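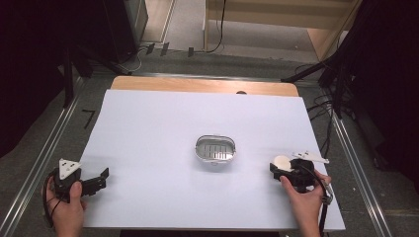 I've been sorting out small tins this week. Most came from my aunt's house in Grimthorpe and held buttons, stamps or nothing at all. The oval ones are my favourites, though they dent easily and the lids never seem to stay with the right tin.

I wash them in warm soapy water and dry them straight away - rust gets into the corners otherwise. Trilok Thakur has asked for 2 to keep fishing hooks in. The rest will go on the shelf in the hall until I find a use for them, probably seeds in spring.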